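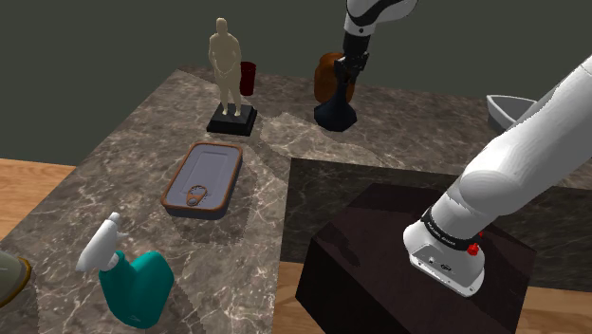
Simulated kitchen counter in Vikuto 2, with the arm's gripper at the neck of a dark vase. Render: Trivport

Trivport releases Vikuto 2, grasp planning and scene tooling for cluttered worktops

BRUDOW, Thursday - Trivport today released Vikuto 2, the second major version of its planning and simulation software for single-arm manipulation. Available now to existing licence holders. New customers from December.

Vikuto takes a scene, a robot model and a target object and returns a grasp, a path to it and a path away again. Version 2 rewrites the part that picks the grasp and replaces the old scene editor altogether. Both changes come out of requests from users working with household objects, where shapes are awkward and things stand close together.

What's new

Narrow-neck grasps. The planner now treats the neck of a vase or bottle as a grasp region in its own right. Version 1 fitted one box round the whole object and often gave up when the body was wider than the gripper would open. Neck, rim and body are now scored separately and the user can switch any of them off.

Clutter-aware approach. Paths are checked against everything on the counter, including the wrist and the upper links of the arm, all the way down to contact. Checking used to stop short of the final approach, wich several users told us about, at length.

Scene builder. Counters, pedestals, walls and floors can be put together from parts, L-shaped worktops included. Objects are dropped in with position and slant set by hand or drawn at random inside limits. The library ships with 200 household objects: statuettes, cups, jars, bowls, tins, spray bottles and so on. Own meshes can be imported, as before.

Surface and light variation. Stone, wood and plain finishes can be swapped per run without touching the layout. Shadows are on by default. Useful for anyone training perception on rendered views, as a mottled worktop is a much harder background than a plain one.

Replay. Any planning run can be saved and stepped through later, with the rejected grasps kept alongside the chosen one and the reason for each rejection. Logs are plain text.

Speed

In Trivport's own tests on 300 generated counter layouts, the median time to a complete plan was 15 per cent lower than with version 1. Same hardware, same arm model, same gripper. Layouts and settings are in the download so that users can repeat the test themselves. Results are for simulation only; figures on physical arms will follow when there are enough of them to be worth printing.

Works with Tedesco

Vikuto 2 reads and writes Tedesco scene files directly. Tedesco is Trivport's free scene format and viewer, and the converter script that used to sit between the two is gone. Older files open with a warning and should be saved again in the new format. Files with more then one arm will open but only the first arm is planned for.

Known limits

Transparent objects are still not supported in the perception module. Soft objects are planned as if they were rigid. The Windows build lacks the replay window, fix to come in the next minor release.

Availability

Download from the customer area of the Trivport website. Current licences cover version 2 at no extra charge. Version 1 stays available but will get security fixes only. Teaching licences are on the same terms as before, apply through the website.

About Trivport

Trivport makes planning, perception and simulation software for robot arms. The company is based in Brudow.

Press contact

Trivport press office, Brudow. Higher resolution renders on request, please credit Trivport.

ENDS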